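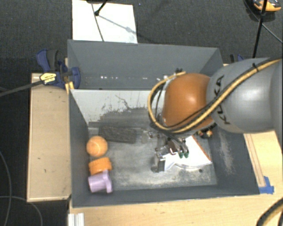

Open gray bin on pale wooden surfaces, speckled carpet below.

Jesdale Building, Fedcombe
Winter walk-through: general safety and housekeeping checklist, with comments
Date of inspection: 26 December 2018
Areas covered: ground floor, stairs, upper floor, loading door, parking lot
Previous inspection: May

How to read this: each item is marked OK, FIX or WATCH. FIX means the work has to be done before the next walk-through. WATCH means it passes today and gets looked at again. Comments are for the building office and for the tenants on each floor.

1. EXITS AND WALKWAYS

1.1 Front doors open fully and close on their own: OK
Closer on the left door was adjusted after the May inspection and is holding. Right door drags a little on the mat. Trim the mat or turn it around.

1.2 Rear exit clear inside and out: FIX
Flattened cardboard leaning against the wall next to the rear exit. It had slid partway across the door. Same comment as in May. Cardboard goes in the recycling cage, and the cage had plenty of room in it.

1.3 Hallways at full width: OK
The 40 inches we ask for was measured at the tightest spot, by the upstairs copier. The coat rack that used to be there is gone.

1.4 Exit signs lit: OK
All lit. The one over the stair door is dimmer than the rest. Put a new lamp in it when somebody has the ladder out anyway.

1.5 Emergency lights come on with test button: WATCH
All came on. The unit at the top of the stairs faded before the end of the test. The battery is probably near the end of its life. Order one now and keep it on the shelf.

2. FIRE

2.1 Extinguishers on hooks, gauges in the green: OK
The kitchen extinguisher was hanging behind the paper towel boxes. Boxes were moved during the inspection. Please don't put them back.

2.2 Extinguisher tags up to date: FIX
Tag missing from the one by the loading door. The hook and the extinguisher are fine. Lekex has the service contract and should be asked for a new tag along with a copy of the last service sheet.

2.3 Nothing stored close to sprinkler heads: FIX
Supply closet on the upper floor. Boxes of holiday decorations are stacked to the ceiling. The decorations will be coming down soon and there will be more boxes, so this needs a different home. Lower shelves in the storeroom are half used.

2.4 Fire doors not propped: FIX
Stair door on the ground floor was propped with a wooden wedge. Wedge removed and left at the front desk. If people need that door open for deliveries, the office can price a hold-open that releases with the alarm. Until then it stays shut.

2.5 Alarm panel shows normal: OK

3. ELECTRICAL

3.1 Panel covers closed, 3 feet clear in front: OK
Tape on the floor is worn through in places. Retape.

3.2 No extension cords in permanent use: FIX
Upper floor, window side. An extension cord is running the space heater and a lamp. The heater has to plug straight into the wall or go home. This was explained to the desk concerned and they were fine about it.

3.3 Power strips not chained together: OK
Much better than in May.

3.4 Cover plates in place: WATCH
Cracked plate next to the sink, no wires showing. Cheap to replace, so replace it.

3.5 Outlets near water trip when tested: OK
Both kitchen outlets and the one in the mop closet.

4. FLOORS AND STAIRS

4.1 Carpet flat, no lifted edges: WATCH
Seam is starting to lift outside the upstairs meeting room. You can feel it with a shoe but it doesn't catch yet. Correia laid this carpet and should be asked to look at it before it gets worse. Do not use duct tape on it. The last piece of duct tape left glue that is still there.

4.2 Entrance mats down for winter: FIX
Front mats down. No mat at the rear. Snow melts off boots onto the vinyl and that corner gets slick. Mat is rolled up in the storeroom, behind the folding chairs.

4.3 Handrails tight: OK
Top bracket was loose in May and has been fixed with longer screws.

4.4 Stair edges visible: WATCH
Yellow strip on the bottom step is wearing off. The others are good.

4.5 Stair lighting: OK

5. STORAGE AND LIFTING

5.1 Shelves anchored to wall: OK

5.2 Shelf load signs posted: FIX
The 300-pound sign has come off the middle rack. It is lying on the top shelf where it can't be read. Stick it back on with something better than clear tape.

5.3 Heavy items stored low: WATCH
Mostly good. Cases of copy paper are creeping up to shoulder height again.

5.4 Hand truck in working order: OK
One tire was a bit soft. Pumped up.

5.5 Step stools and ladders: FIX
The short stepladder has a bent foot and rocks. Tagged out of use. Throw it away, don't lend it out.

6. KITCHEN AND RESTROOMS

6.1 First aid kit stocked: FIX
No burn cream and nearly out of small bandages. Everything else is inside its date.

6.2 Microwave and toaster clean, cords sound: OK
Crumb tray was full. Emptied it.

6.3 Hot water at safe temperature: OK

6.4 Restroom floors and drains: WATCH
Slow drain in the ground floor restroom. Water stands for a while after the tap is shut off.

7. OUTSIDE

7.1 Walks cleared and salted: OK
Roughly 13 bags of salt left, enough for January if we don't get much ice.

7.2 Downspouts draining away from walks: FIX
The elbow by the rear steps has come off and water runs across the path. It freezes there overnight. Put the elbow back and salt that spot every morning until it is done.

7.3 Parking lot lights: WATCH
The light nearest the street flickers. Call it in if it goes out altogether.

7.4 Loading door and bumpers: OK
Rubber on the right bumper is split but still firmly attached.

FOLLOW-UP
Blocked exit, propped fire door and heater cord come first. They cost nothing and can be done the same day. Downspout and rear mat next, before the weather turns. Tenants can send corrections or finished items to the Jesdale building office, and the list on the board by the mailboxes will be updated as things are closed out.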